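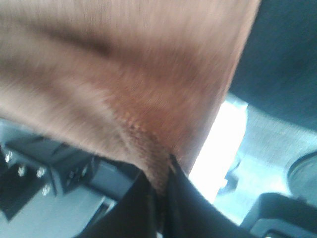 Brown knit in the fingers of the Wasura cell, seen from the wrist camera.

Search this newsletter Enter keyword Go

Workshop Notes, Jul 23, 2018
Fingers, screws and fluff: looking after the Wasura cell

If you've stopped by the Gorkesdale shop this summer you'll know the Wasura cell is our soft goods arm, the one that picks up cloth, lifts it, moves it over and lets go. I've had the job of keeping it healthy since June and I love it! Cloth is wonderful stuff to hand to a machine. It folds where it likes, it hangs differently every time, and it leaves a little of itself behind on everything.

That last part is most of the upkeep. The log stands at 2,524 picks since the last full strip-down, and the finger faces were the first thing I wanted to see. Lint packs into the inner surfaces, right where the two fingers close, and once there's a layer of it a thin hem will slide out halfway through a lift. I used to wipe them with a rag (which adds more lint, as you'd expect). Now I use a stiff nylon brush, always stroking toward the tips, then a strip of masking tape to pull off what's left. It takes 15 minutes with the arm parked and locked out, and most of that is walking around looking for the tape.

Next come the bracket screws. Put a driver on each one, snug it, and stop. Please don't lean on them! The Wostside crew rounded one out on their arm in the spring and spent a whole afternoon drilling. I put a dab of paint pen across each head and onto the bracket, so a screw that has started to back out shows up at a glance. 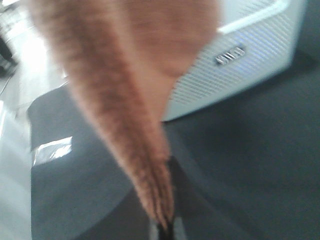 Fur is another matter, and it's my favorite part of the week. Long pile squashes down so much that the fingers can close nearly all the way with hardly anything solid between them, and the grip setting that suits a knit does very little. We had ours at 87 on the controller's scale and went up to 98 for fur, with a slower lift to go with it. Our Gilani test sheet now has a separate line for pile fabrics, so write your setting there and leave the knit number alone.

Shed fibers also find the finger joints. Tweezers first, then a short puff of air aimed away from the camera. Clean the lens last of all, with the proper cloth from the blue tin, and check the picture on the monitor before you unlock the arm.

The brush hangs on the hook by the controller, and there are two spare sets of finger pads in the drawer under it. If you open the last set, put a note on the board so I can order more.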